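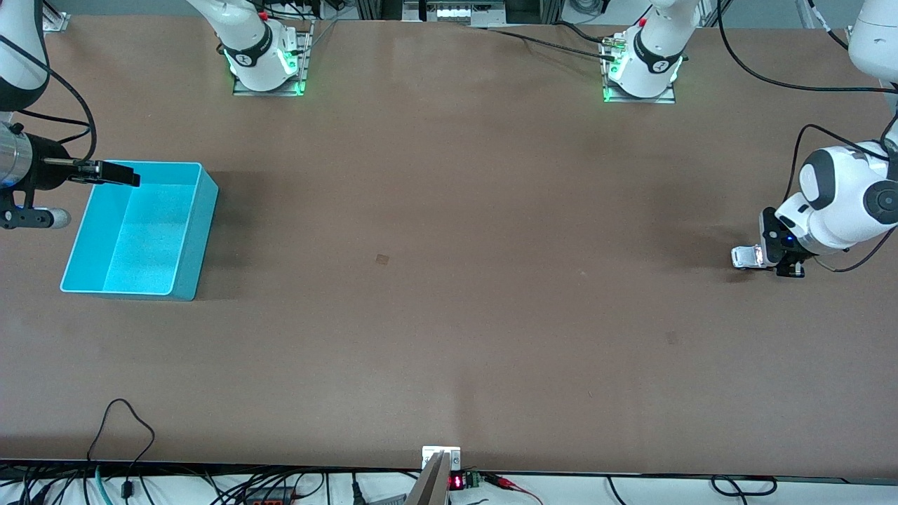 Fledum Open Bin, Cyan

Somebody at Fledum has decided that a plastic bin should be cyan, and has committed to it. Cyan walls outside, a lighter turquoise inside, and a slight gloss that makes it hard to lose on a brown tabletop. If you wanted something discreet in oatmeal, the Wikström range is two pages back and we wish you well.

What you get is a rectangular, open-topped bin with tall sides. There's no lid, no app and no inspirational word printed on the front. Things go in at the top and come out the same way. We have sold storage products that needed a fold-out leaflet to explain this, and we're still getting calls about one of them.

The ledge

Inside, toward the top of one side in our picture, there's a raised ledge. People ask about it more than anything else. Fledum calls it a "secondary resting surface," a phrase we have asked them to stop using. It's a step. Customers rest a ruler on it, or a pack of labels, or the pencil they'd otherwise be fishing for. Ga-eun Min in our returns department keeps her tape on hers, and she's had the same roll for longer than the rest of us manage.

The ledge does take a bite out of the floor space. If you're hoping to lay something perfectly flat from wall to wall, measure the inside first and don't go by the rim. We say this because of the returns we had last November, most of which came with a note and one of which came with a drawing.

What it's good for

Sorting small parts on a bench. Holding the finished ones so they don't wander back among the unfinished ones. Toys, yarn, chargers for phones you no longer own. The tall walls mean you can drop things in without aiming very carefully, and they also mean a shallow layer of anything looks a bit lonely at the bottom.

It's less good for anything you need to see from across the room. The walls are high and they aren't clear. Write on a piece of tape and stick it to the side, or buy the Dredance tray, which is low and wide and hides nothing, including the crumbs.

On a table

The bin wants a flat surface and a little room around it. Put it to one side of the table and keep the middle free for whatever you're doing. Right-handed people mostly park it on the left, then reach across themselves all day and complain to us about their shoulders. Try it on the other side for a week.

Care

Wipe with a damp cloth and mild soap. Skip the scouring pad, as the gloss will go and it won't come back. Stickers peel off if you get to them early; after a summer in a sunny window you and the sticker should consider yourselves married.

Please don't stand on it. It's a bin.

Ordering

Sold singly or in a pack of 10. One bin is $2 less per piece when you buy the pack, which sounds like a bargain until you're standing in your hallway with ten cyan bins. We have 189 in the Winbridge warehouse as of 11 May 2023, and the next delivery depends on a boat.

Schools and workshops can ask for a bulk price. Our largest order so far was nearly 2,000, all in the one color, and the buyer has never told us what they were for. Write to Haruto Ebihara at the trade desk. He'll want your delivery address and whether you have a loading dock, and he will ask about the dock twice.

Other colors

No.

From customers

"Bought it for the sewing room. My husband says he can see it from the driveway. Four stars." Huiling Jiang

"Does the job. The ledge is where my glasses live now, so I've stopped looking for them in the fridge." Relu Stanciu

"I asked if it came in gray and was sent a one-word reply. Bought two anyway." Yiran Guo

Returns

Unused bins can come back within the month in any box that fits. Please check the ledge before you seal it up. We have a drawer full of other people's pencils.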